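Zesard
Home
Figures
Blanks
Services
About us
Stockists
Contact

About Zesard

Zesard designs and casts small collectible figures in resin and soft vinyl. Most of what leaves the shop is sold blind, in sealed boxes, in short runs. We also cast blanks for other makers and do a limited amount of contract mold work. The shop has one casting room, one finishing room and an office that doubles as packing space in October.

What we make

Our own lines are Dudutus and Lellon.

Dudutus is a resin series. Each figure is cast solid in one piece, without joints, and painted by hand over a gray primer. The sculpts are made in wax at finished size. We do not scale sculpts down from larger originals, which keeps the edges softer than on most figures of this size and limits how thin a horn or tail can be.

Lellon is a soft vinyl series with a separate head and body. The heads are interchangeable across the whole line, including the first release. The neck joint has been revised once. Heads from before the revision fit newer bodies but turn more stiffly. Warming the neck in hot tap water for 30 seconds is enough to seat them.

A run is 216 figures. That number comes from the packing: the shipping carton we use holds that many sealed boxes, and a run is one carton. When the carton is filled, the molds for that run are retired. Pieces rejected at inspection are replaced before the run is closed, so the number does not change.

How blind assortments are packed

Each run contains common figures and 2 chase figures. Commons are packed in equal numbers wherever the count divides evenly. Where it does not, the remainder goes to the sculpt listed first on the insert card. Chase figures use a common sculpt in a different colorway and are weighed before packing. If a chase weighs noticeably more or less than the commons, a paper filler is added to the box or the figure is recast. Boxes are shuffled after sealing. Codes on the underside of the box identify the run and have no relation to the contents.

We do not sell opened boxes, and we do not fill requests for a specific figure from a sealed run. Trades between collectors are handled on the Stockists page, where most shops list their own trade days. 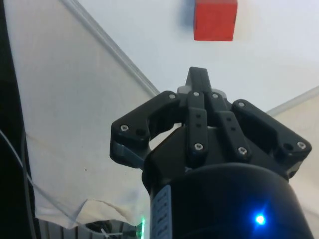
Shiyu Shen: I bought three Lellon boxes from the same shelf and got the same body in two of them with different heads. Is that a packing mistake or can bodies repeat? The insert card only shows complete figures, so I couldn't tell.

Bodies can repeat. A Lellon assortment is defined by heads, and several heads share a body mold and a body color. The insert card has been changed to show heads and bodies in separate rows, starting with the current run. Older cards are still correct as to which complete figures exist.

Materials and finish

Resin figures are cast in a two-part polyurethane, tinted in the pot where a base color is called for. Castings are pressure cured, demolded, trimmed and washed. Primer is sprayed. Color is applied by brush with acrylics, and the final coat is a matte varnish, except for eyes, which are left gloss. Small variations in brush lines are normal. We treat the following as defects and will replace the figure:

Air bubbles open to the surface
Missing or broken parts on opening
Varnish that is tacky on arrival
A base that does not sit flat on a level surface

Seam lines on vinyl are trimmed but can still be felt. They are not a defect.

Resin becomes brittle in the cold and can yellow in direct sun. Keep figures away from windows. Vinyl can stick to painted shelves over time, and a sheet of plain paper under the feet prevents it. Do not store resin and vinyl figures in contact with each other.

Our figures are made for adult collectors. They are not toys and have not been tested as toys.

Blanks and contract casting

Berrada is our line of unpainted blanks. It consists of 3 body shapes in white resin, sold singly and open, with no blind packing. Blanks are washed but not primed. Customizers may sell finished work made on a Berrada blank without asking us, provided the listing names the blank. Recasting is not permitted.

Contract work is accepted from individual makers and small studios. We need a physical master, sealed and free of undercuts that would lock in a two-part mold. If you are not sure whether your sculpt will release, send photos from the front, back and both sides before sending the piece. We quote after seeing the master. Digital files are accepted only if you arrange the print yourself, and print lines must be sanded out before the piece reaches us. We do not sculpt to order.

Masters are returned with the first castings. Silicone molds belong to the maker who paid for them and are kept on our shelves for one year unless collected sooner. A mold in regular use wears out, and fine texture goes first. We will tell you when a mold is no longer giving clean parts and stop pouring from it.
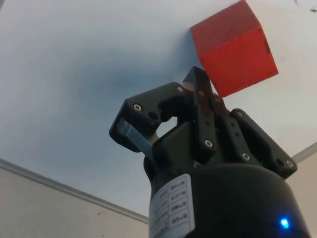
Page last changed: Wed 8 January

Ordering and stockists

New runs are listed in the shop on the day they are ready to ship. There are no preorders. The limit is one carton per stockist and six boxes per person, and orders over the limit are reduced and refunded for the difference. We ship sealed boxes inside a plain outer carton with the run code written on the packing slip.

Stockists set their own prices for single boxes. If you run a shop and want to carry Dudutus or Lellon, write to us with your shop address and the kind of lines you already sell. Opening orders are one carton of either series. We do not mix series in a carton.

Replacement requests should include the run code from the underside of the box and a clear photo of the fault. Keep the insert card if you can. Parts for retired runs are available only while spare castings last, and painted spares are matched by eye, so a small difference in color should be expected.

Messages sent through the Contact page are answered in the order they arrive. Replies are slower in October, when the fall runs are packed.

Shipping and returns
Care sheet
Retired runs
Contact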